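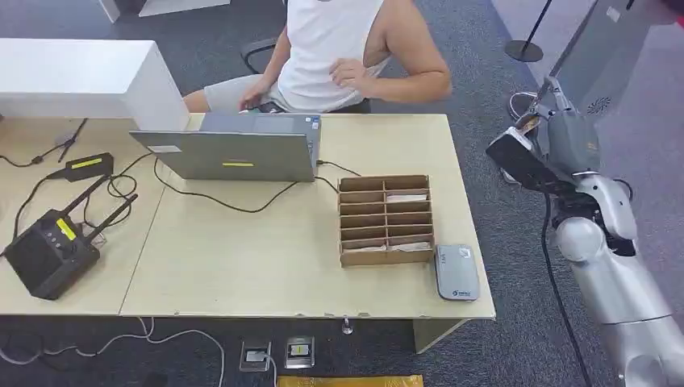

How a Desk Gets Its Electricity and Its Messages

A desk with a computer on it has two jobs. It holds things up, and it gives cables somewhere to go. Most people notice the first job and forget the second until a plug comes out.

This page explains the parts you are likely to find on a working desk and how they are connected. Words in capital letters are explained again at the end.

The power adapter

The electricity in a wall outlet is ALTERNATING CURRENT. It changes direction many times each second. A laptop cannot use it in this form. It needs DIRECT CURRENT, which flows one way only, and it needs a much lower voltage than the wall supplies.

The change is made inside a power adapter. People often call it a brick, from its shape. One cord runs from the wall to the brick. A second, thinner cord runs from the brick to the laptop.

An adapter has a label. The label gives two sets of numbers, marked INPUT and OUTPUT. Input is what the adapter accepts from the wall. Output is what it sends to the computer. Volts tell you how hard the electricity is pushed. Amps tell you how much of it flows. If you multiply volts by amps, you get watts, the unit of power. An adapter with an output of 20 volts and 3 amps can supply 60 watts.

Some energy turns into heat during the change. A brick in use feels warm. It should lie on a hard surface with air around it and should not be put under a pillow, a coat or a stack of paper.

Antennas

Some boxes on a desk have antennas. An antenna is a piece of metal, usually inside a plastic cover, that sends out or picks up radio waves. Wi-Fi is one kind of radio signal.

The length of an antenna depends on the length of the wave it is made for. Waves from a common type of home Wi-Fi are a little over 12 centimeters long. Many antennas are one quarter or one half of the wave they handle.

A rod antenna sends its signal mostly outward from its sides and very little from its tip. If you point the tip straight at a computer, the signal there may be weaker. Many antennas are hinged at the bottom so they can be tilted.

Cables and loops

A cable is nearly always longer than the distance it has to cover. The extra length is called SLACK. Slack lets you move a laptop a short way without pulling on the plug. Too much slack makes loops, and loops catch on elbows and chair arms.

Loose loops on a desk do no harm to the cable. Tight bends do. The copper inside most cords is made of many thin strands, and each sharp fold in the same place can break a few of them. When enough strands break, the cord stops working or works only when held at a certain angle.

A cable that hangs over the side of a desk should not reach a place where feet or chair wheels can catch it.

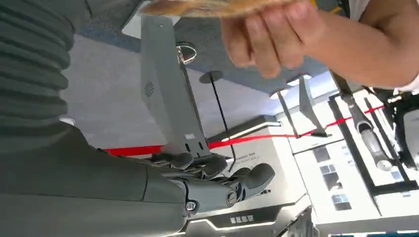
Signals also travel through the parts of a room that people seldom look at. Radio waves pass fairly well through air, dry wood, cardboard and plaster. They pass poorly through metal and water. A metal cabinet between a router and a laptop can weaken the signal, and a row of cardboard trays hardly changes it. Your own body is mostly water, so you block a little of it when you stand in the way.

A small thing to try

You need a battery-powered radio, a cardboard box and a metal cookie tin with a lid, both big enough for the radio. Ask an adult before you use the tin.

Turn the radio on and find a clear station.
Put the radio in the cardboard box, close it and listen.
Take the radio out and put it in the tin. Put the lid on and listen again.
Write down what you heard each time.
Open the lid 6 centimeters and listen once more.

The tin muffles the sound as well as the signal. Listen for hissing or crackling, which points to a weak signal. A sound that is only quieter may still have a good signal.

Safety

Do not open a power adapter. Parts inside can hold electricity for a while after it is unplugged. Pull on the plug and never on the cord. Tell an adult about a cord with a split or a bare spot, and do not touch it. Keep drinks away from adapters.

Words to know

ALTERNATING CURRENT: electricity that keeps changing direction.
DIRECT CURRENT: electricity that flows one way.
SLACK: the extra length in a cable.
VOLT: the unit for electrical push.
AMP: the unit for the amount of current.
WATT: the unit for power.

Text by Catarina Seixas for the Plutari science pages. Sheet 716. Last checked 18 August 2019.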